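Planning a helper-arm corner at home: tips before you spend anything

Updated 2023-07-22

I have wanted a little robot arm to help with sorting and tidying for years, and now that the hobby kits have come down to sensible money I have finally got one on order — very exciting! Most of my planning time went on everything around the arm, though, so these are the tips I wish I'd had in May when I started making lists.

Write down the jobs first

Pick two or three dull jobs and put them on paper before looking at a single catalogue. Mine were putting vegetables into baskets, sorting clothes pegs and moving jars from the drying rack to the shelf. Weigh the heaviest thing in each job on the kitchen scales. My heaviest jar came to 200 grams with the lid on, and that one number ruled out half the cheap arms I'd been drooling over.

Makers quote the weight an arm can lift when it's folded in close. Stretched right out it will manage a good deal less, so ask for the figure at full reach. Brunet print both on the same page, bless them. With Stomgate I had to email, but the reply was quick and very thorough.

Measure the table, then measure it again

Jot down width, depth and height, and how far the table stands from the wall. You want space for the arm to swing, space for you, and 30 centimetres at the back for plugs and leads. I forgot the leads the first time round and had to move a bookcase full of jam jars, which took a whole evening.

A plain, pale, matt top is lovely to work on because small things show up so well. If yours is dark or patterned, a length of white shelf lining does nicely. Check for wobble too! Push down on each corner in turn and pack any short leg before you go any further.

Split the budget into pots

I gave the arm itself the biggest pot and then made separate ones for grippers, cables and fixings, and "things I have forgotten". Keep up to 26 per cent back for that last pot. Mine has already paid for:
a longer mains lead with its own switch
two table clamps
a pack of spare finger pads
felt feet for the table legs

Grippers deserve proper thought. A hard pair of fingers is fine for pegs and hopeless for a ripe plum. Soft pads cost a bit more, but they wear out, so look up the price of replacements before you choose the gripper. Noltetau sell theirs in packs and Berkelar sell them singly, and over a year that can make a real difference.

Try the job with hand-held grippers

My favourite tip of the lot! Before buying an arm, borrow or hire a pair of grippers you hold yourself and do the job at the table, slowly, with the real objects and the real basket. You soon find out whether the fingers open wide enough for a roundish thing like a bun, and whether the basket wants to be nearer. Keep an eye on the cables as you go, as they need enough slack to follow your wrists. 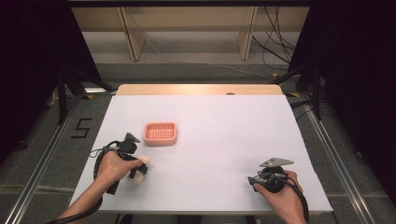
Leave room for the basket

Shallow plastic baskets with rounded corners are cheap, light and easy to rinse. Buy two the same so you can swap a full one for an empty one without changing anything else. Once you've found the best spot, put a bit of tape on the table at each corner and the basket will go back in the same place every time.

Questions to ask the shop

Are the cables included, and how long are they?
Can I buy one finger, or only the whole gripper?
What does postage cost if it has to go back for repair?
Will it run from an ordinary socket?
How loud is it? (Ours is going next to the telly, so this mattered a lot.)

Don't forget the floor

Carpet is kind to dropped jars but lets a light table creep. I put a board under mine, 100 centimetres long, and marked where the legs stand with tape. Run any loose lead along the skirting board and keep it well clear of where you walk.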